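The Last Bus to Flerosach

I should say right away that I only went to Flerosach because I got on the wrong bus. There were two buses at the Jikness depot that night, both with their lights off and both with the engine running, and the one on the left had the heater on. You could tell from the fogged-up windows. So I took the one on the left!

I was 19 and I had one bag, a cheese sandwich and a letter from a boarding house on the coast that said they'd hold a room for me until Friday. The coast was east. I fell asleep before we even got out of town (I can sleep on anything with wheels, always could), and when I woke up there was a mountain in the window and a lady across the aisle was peeling an orange onto a napkin.

"Is this the coast?" I asked her.

She looked at the mountain and then she looked at me. "No, honey," she said, and gave me half the orange.

So that was Flerosach. One street, a post office, a diner and a hotel called the Brinkmann, which had a sign out front giving the elevation as 1,067 feet. That seemed low to me for a place with that much mountain over it, but I wasn't about to argue with a sign at six in the morning. The driver told me the next bus back was Monday. It was 13/04/2023, a Thursday, and I know because I wrote it on the back of the letter from the boarding house, along with the word MONDAY, underlined so hard the pen went through.

I had 60 dollars. The woman at the desk of the Brinkmann wanted more than 100 for the four nights, and I must have made a face, because she put her pencil down and asked me if I could make a bed.

I said sure. Everybody thinks they can make a bed.

"Show me," she said, and took me up two flights to a room at the back, and stood in the doorway with her arms folded while I wrestled a sheet that had clearly been cut for some other, smaller bed. I got three corners on. Every time I went for the fourth, the first one popped off and came at me like a window shade. She let me go around that bed maybe five times. Then she came over, did something with her knee and the flat of her hand, and it was done, smooth as a plate.

"You start on the second floor," she said. "You fold what's in the baskets, too. Breakfast is whatever's left."

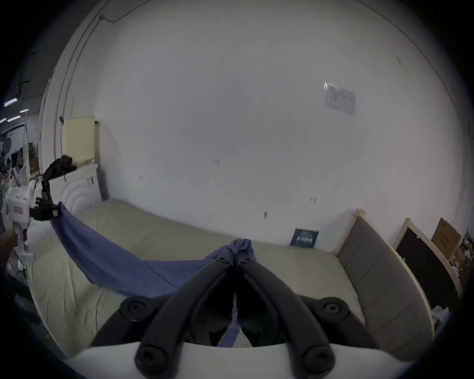
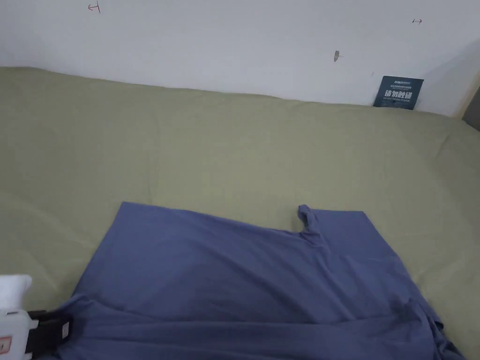 I made beds all Friday. I made beds all weekend, and by then I could do the knee thing, or something close to it, and I'd started having opinions about pillowcases. The other thing I'd started having was dinner at the diner with the orange lady, who turned out to live over the post office and who ate the same bowl of soup at the same time every night. She never asked me what I was doing there. She'd tell me about the lake instead, Wuvutura, up past the tree line, and how in August the whole town walked up there and ate cold chicken on the rocks and walked back down in the dark without a flashlight between them.

"Doesn't anybody fall?" I asked.

"Oh, sure," she said. "Every year."

She said it so cheerfully that I laughed out loud, and the man at the counter turned around to see what was so funny, and she told him, and then he had to tell me about the year he fell. It took most of an hour. He'd lost a shoe and a whole pie. I hadn't talked to that many people in a row since I left home, if you can call it talking. Mostly I had my mouth full.

Sunday night I laid my things out on the chair and called the boarding house from the phone at the front desk to say I'd be late. It rang a long time. The man who picked up said they'd given the room away on Friday, like the letter said they would, and was there anything else? I said no, thank you very much, and I stood there holding the phone for a while after he'd gone.

The woman at the desk was doing her books. She didn't look up.

"Third floor needs doing before the weekend," she said. "There's a wedding coming. They'll want towels."

"My bus is tomorrow," I said.

"I know when the bus is."

I went upstairs and didn't sleep, which never happens to me. At some point I got up and sat by the window with my coat around me. You could see the bus from there, parked by the post office with its lights off, and you could see the path going up behind the diner, a pale sort of line that went into the trees and didn't come out anywhere I could see. I thought about the pie. I wondered if it was still up there, or the dish at least.

In the morning I carried my bag down and put it behind the desk, and the driver leaned on his horn twice, the way he did for stragglers. I could hear it fine from the linen closet. I was counting towels.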